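Chapter 7
Learning to Pick in Simulation Before the Real Arm

Aims of the chapter

After you read this chapter, you should be able to explain why a picking skill is often learned first in a simulator, to choose which properties of the simulated room to change between episodes, and to read a table of results from the Hatdale study with proper caution.

7.1 A cheap place to fail

A robot arm which learns to pick up thin sticks will fail very many times. On a real bench each failure costs a few minutes of labour, and sometimes a broken finger on the gripper. In a simulator it costs only computing time. For this reason the Hatdale study, which we follow through the whole chapter, collected all of its 3,956 training episodes in the simulator Prasum. The real arm was used only at the end.

The difficulty is well known. A policy that has seen only one colour of wall and one kind of light can depend on them, and then it behaves badly in a real laboratory. The usual answer is called domain randomization. Surfaces, lighting and viewpoint are changed between episodes, while the task is kept the same. In Hatdale the task was to grasp a named stick from a tabletop where several short coloured sticks are lying.

The policy receives views from more than one camera. A close view shows the fingers and what is near them, and a room view shows the arm together with the table. 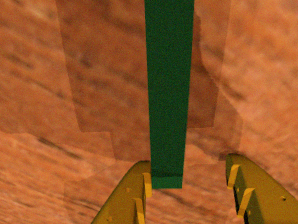 Close view: a green block and the two gripper fingers.
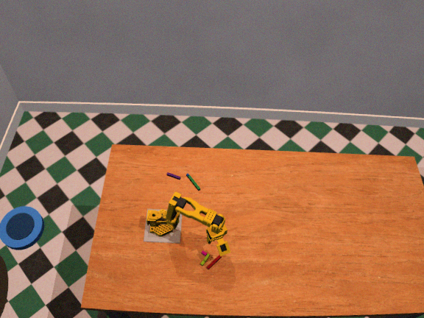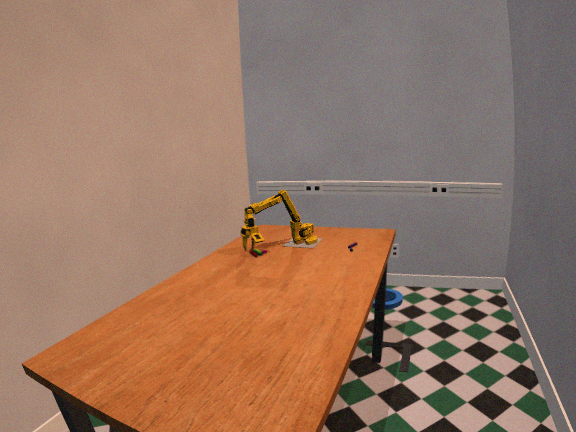 7.2 What is varied and what is fixed

We must separate two groups of parameters. The first group has no effect on the physics: texture of surfaces, colour of walls, direction of light, position of the room camera. These may be varied widely. The second group, for example friction and the mass of the sticks, changes how a grasp behaves. Here the authors were more careful and used narrow ranges, measured beforehand on real sticks at the Grønli workshop.

A common error of beginners is to vary everything at once from the first day. If the training then does not converge, it is hard to find the cause. We recommend to begin with 2 parameters from the first group and to add the others later.

7.3 How the result was measured

The final policy was tested on the real arm in 600 trials, with the centre of each stick placed by a printed grid. Of these, 493 ended with the correct stick lifted and held. Section 7.6 discusses the failures, and Exercise 4 asks you to compute a confidence interval for the rate of success.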